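Household robotics

Household robotics is the study and manufacture of machines meant to carry out chores such as clearing a table, folding clothes or putting shopping away. Machines limited to one task, among them floor cleaners and lawn mowers, have been sold for many years. General-purpose machines remain largely at the testing stage.

Much early work takes place in simulation, where an arm can repeat a task many times without damage to itself or its surroundings. Picking up small blocks from a patterned cloth is a common exercise, as a busy background makes objects harder to tell apart.

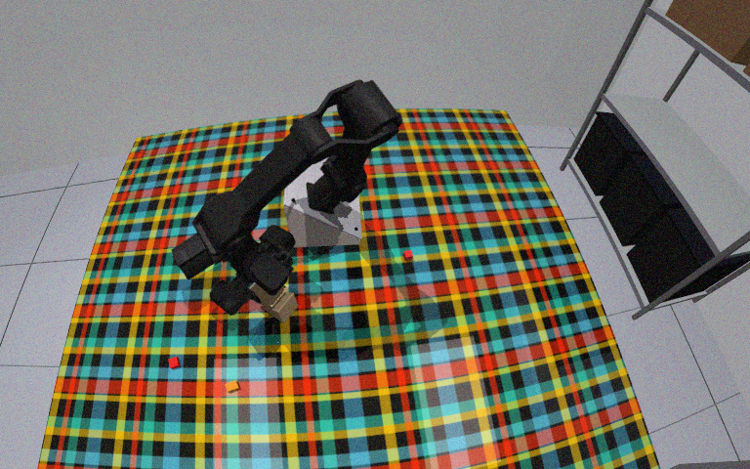
Can a robot tidy a home without help?
At present robots can manage parts of the job under supervision, but none can be relied upon to tidy an ordinary home alone.

Trials on real furniture give mixed results. In the Bomham trial, directed by Noemi Piras, an arm built by Rotach was set 1455 tidying tasks and completed 724 of them unaided. Most failures involved soft or shiny items. A single task took up to 40 seconds, considerably longer than a person would need.

Progress on the shop floor has been faster, as parts arrive in known positions and lighting is kept constant. The Vasus packing line uses nine arms for sorting and boxing. Staff still deal with torn packaging and mixed loads.

See also: Domestic appliance; Industrial robot; Testa gripper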